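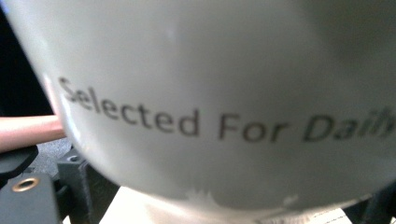
Printed mugs and the dishwasher: decal or sublimation?

kilnshelf_17
Ordered a sample set from Werkar for our office kitchen. Supplier lists the print as "fired decal, 419 cycles." Gray text on white, matte glaze. Does matte hold a decal as well as gloss?

bartos_glaze
Depends on firing temperature. In-glaze decals sink into the surface and will outlast the mug. On-glaze decals sit on top and lose pigment to alkaline detergent. Matte glazes are rougher, so expect detergent to attack the print edges first.

Onatton
Disagree on matte. I ran 3 matte mugs from October until spring, daily, same detergent tablets. No edge loss. The gloss one faded.

bartos_glaze
Three mugs from one batch tells you about that batch. What was the rated firing?

Onatton
Not stated on the box.

bartos_glaze
Then we can't compare them.

P. Danko
Posted June 2, 2018
Ask Werkar for the test standard and the water hardness used. A cycle count without those means little. Also rub the print with a fingertip. If you feel a step, it is on-glaze.

kilnshelf_17
Slight step at the first letter, none after that. Emailed them about the standard.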